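Marking and listing your belongings before you need to
By Tatu Mfaume
Updated April 6, 2026

When police recover stolen goods, the hard part is often finding out who they belong to. A drill with no marks on it looks like every other drill. An evening spent at home with a pen and a notebook makes a report much easier to give.

Start with the shed or garage
Tools and bikes are easy to carry and easy to sell. Turn each bike upside down and copy the frame number from under the pedals. Write your postcode and house number on tools with an ultraviolet pen, in two places. The ink fades in sunlight, so go over it every April.

For metal, an engraving pen lasts longer. Practise on an old tin lid first. Keep the letters small and go slowly, or the tip skates.

Keep the list simple
Use one line for each item: what it is, make, model, serial number, where you bought it. Leave out cutlery and bedding. My own list runs to 3 pages and took 10 minutes a room, apart from the kitchen, where I had to pull the microwave out to read the label.

Keep one copy indoors and give another to a relative. If you store it on a computer, send it to yourself by email as well.

Photographing small items
Jewellery, watches and medals need pictures as well as words. Work near a window with the flash off. Lay a ruler beside each piece and take the front, the back and any hallmark. A plain cloth is best for patterned china. Plain silver can go on almost anything, provided you can see the edge of it clearly.

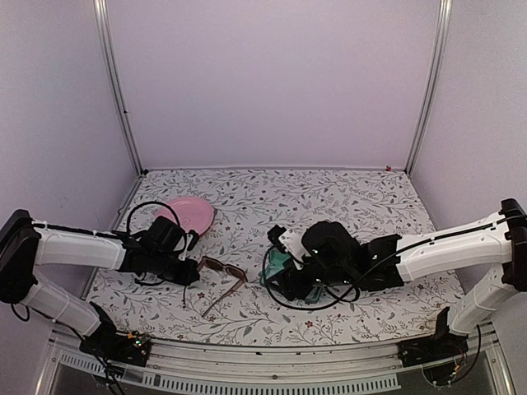
White table mat with a vine-and-leaf print

Number the photographs to match your list. Put receipts in an envelope with the same numbers on the front.

If something is taken
Ring 999 if the thief is still there, otherwise 101. Leave broken glass and open drawers alone until you have been told you can tidy up. Write down the crime reference number straight away, on the list itself, and ask for the name of the officer dealing with it. Your insurer will want that number too.

When you sell something
Cross it off and give the buyer a signed note with the serial number. Old postcodes on second-hand tools should be struck through with the engraver, with yours added underneath.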